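Tag pose jumps when the second gripper is close to the lens
Posted in Perception by Abrehet Nigatu, 17 December 2021
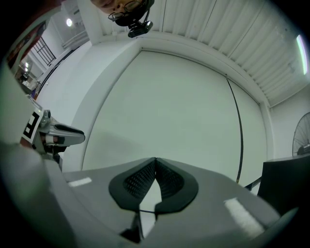
Our pose estimate is stable until the grippers come within 300 mm of each other, then yaw flips on single frames. Intrinsics are a fisheye model fitted in Onu from 1,727 corners. The square marker on the other gripper sits well to the left, where the distortion is strong. Is this calibration or the solver?

gendutar
Planar ambiguity. Keep both solutions and pick the one nearest the last pose.

Plerotum_dev
Check corner coverage first. If few corners fall near the rim, the fit there is extrapolated. Undistort the four tag corners only, not the whole image, then solve. Log reprojection error for both candidates over 1,000 frames. If the 2 errors are close, it's the flip.

tmarsh
Same here, never fixed it. Bigger tag helped a bit.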